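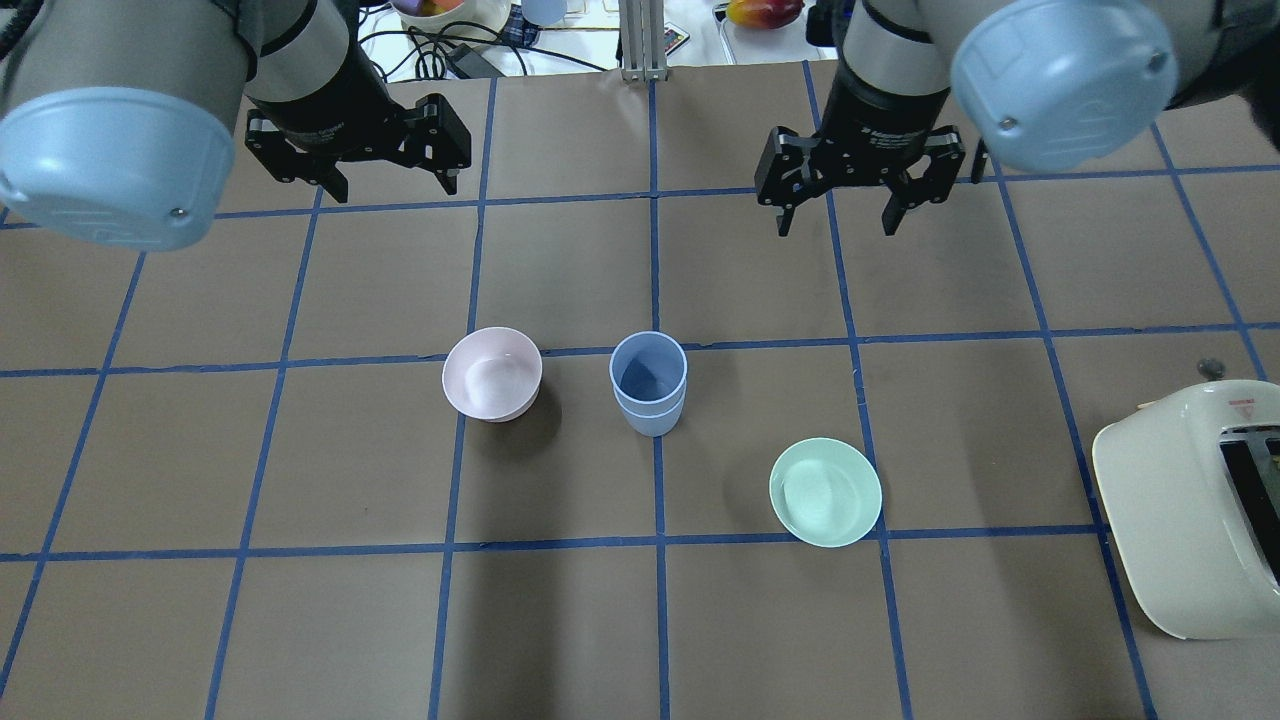

Skurnen Portable Camp Stove, Two Burner

The Skurnen is a two burner gas stove made for car camping, caravan trips and long weekends at the lake. It is made by Horholm and replaces the older Trirano model, which we sold until last August. If you had the Trirano, you will recognise the folding lid and the side wings, but the burners are new and the drip tray finally comes out in one piece.

Price: $189
Stock number: 3638
Availability: in stock, ships in two business days

Cooking

Each burner has its own control knob and its own piezo lighter. The flame goes down to a real simmer, so rice and porridge can be made without standing beside the pot all the time. On full power, with the lid of the pot on, one litre of water at 14°C came to the boil in under five minutes when we tried it behind the shop. In wind it takes longer. The side wings protect well from the left and the right, but the front is open, so please turn the back of the stove to the wind.

The distance between the burners allows one large frying pan and one medium saucepan at the same time. Two large frying pans will touch each other.

Gas

The stove works with a standard refillable gas bottle. Hose and regulator are included. It does not work with the small screw-on canisters, and we do not recommend any adapter for this purpose. Before every trip, brush soapy water on the connections and look for bubbles.

Use the stove outdoors only, never in a tent, an awning with closed walls or a vehicle.

Specifications

Burners: two
Ignition: piezo, one for each burner
Body: powder coated steel
Pot supports: chromed steel, removable
Colour: dark green or grey
Weight without hose: 5.2 kg
Maximum altitude tested by the maker: 2,000 metres
Warranty: two years

What is in the box

Stove, hose with regulator, drip tray, instruction booklet. The carry bag is sold separately. The Goel bag in size medium fits well and has a pocket for the hose.

Cleaning

Let the stove cool down completely. Take off the pot supports and the drip tray and wash them by hand with warm water and dish soap. They should not go in the dishwasher, as the chrome becomes dull. Wipe the body with a damp cloth and dry it before you close the lid, especially if you store it in a garage near the sea.

Spare parts

We keep knobs, pot supports, hoses and regulators for the Skurnen. Pot supports from the Trirano do not fit. When you order a part, please give us the serial number from the sticker under the body.

Price and stock information updated May 11, 2026.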